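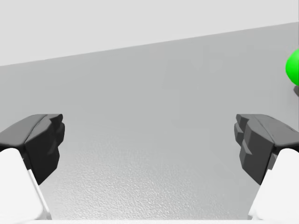

Page 3 of 167

Plareslow Neighbors Help Board > Kitchen and Pantry

Sourdough starter smells like nail polish remover, do I toss it?

Hi all! I've been keeping a starter going since August and up until last week it was the happiest little jar in the house. I feed it all-purpose flour and tap water, equal weights, once a day before work. It used to double by lunchtime and smell kind of like yogurt. Now I come home and it has sunk back down, there's a layer of grayish liquid on top, and when I take the lid off the smell about knocks me over. Like a nail salon!

Things that have changed: we moved across town to the Grastness side (different tap water maybe?), and the new kitchen is a lot warmer than the old one, because the only free bit of counter is next to the stove. I also switched to a store brand flour, but I can't imagine that's it.

I did bake with it over the weekend anyway and the loaf came out flat and really sour. My kids wouldn't touch it. I ate it toasted with a ton of butter and it was okay.

So do I start over? I'd hate to, I'm kind of attached to it. And is the liquid something I should pour off or stir in? I've read both.

Thanks in advance, and sorry if this gets asked every week.
breadless_in_plareslow

2 replies, 144 views

rye_and_shine

Don't toss it! It's hungry, that's all. That solvent smell shows up when the yeast and bacteria have gone through their food and are sitting around waiting for more. The liquid goes by the name of hooch and it means the same thing. Either way of dealing with it is fine. Pour it off if you want a milder bread, stir it in if you like it tangy (sounds like you don't).

My money is on the stove. A starter in a warm kitchen can run through a feeding in a few hours, so by the time you get home from work it has been starving all afternoon. When we redid our kitchen I had mine sitting on top of the fridge for a month and it did exactly what yours is doing.

What I'd do is take a clean jar and put in one spoonful of the old starter. Just the one, I know it feels stingy. Add 3 spoonfuls of flour and enough water to make a thick paste, thicker than you're used to. Stir, lid on loose, and put it in the coolest corner you have that isn't the fridge. Mine lives in the hall closet next to the vacuum. Do that morning and night for a few days and give it a sniff each time before you feed it. You're waiting for the yogurt smell to come back, and then you want to see it double between feedings at least a couple of times before you trust it with a loaf.

A bit of whole wheat or rye in the feeding perks things up too. I get the Nordin rye because it's what our store carries, but any will do.

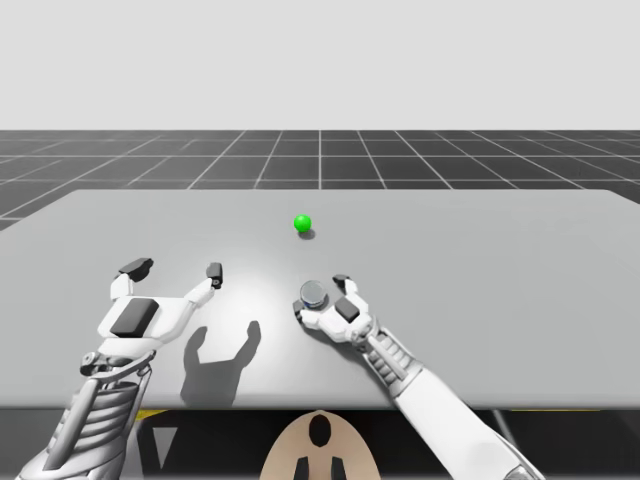
Green ball, silver can.

One more thing, about the flat loaf. Overripe starter makes slack dough that spreads all over the place, so I wouldn't blame your shaping or your oven until you've baked with a happy one. And please keep the extra you take out of the jar! It makes great pancakes. If it's really strong, add a pinch of baking soda to the batter right before it hits the pan and it'll foam up like crazy.

Oh, and if you ever see pink or orange streaks or anything fuzzy, that's a different story. Throw it out, wash the jar in hot water, start again.

tarnaroad_baker

could be the water. when we lived off Tarna Road the tap water smelled like a swimming pool and my starter hated it, I filled a pitcher at night and used it in the morning and it got better. or it got better by itself, who knows. wouldn't hurt to try

also you can keep it in the fridge if you only bake on weekends. feed it, leave it out an hour, then stick it in there. I feed mine once a week and sometimes I forget and it's fine. take it out the day before you want to bake and feed it twice

flour brand doesn't matter imo unless it's bleached, I'd check the bag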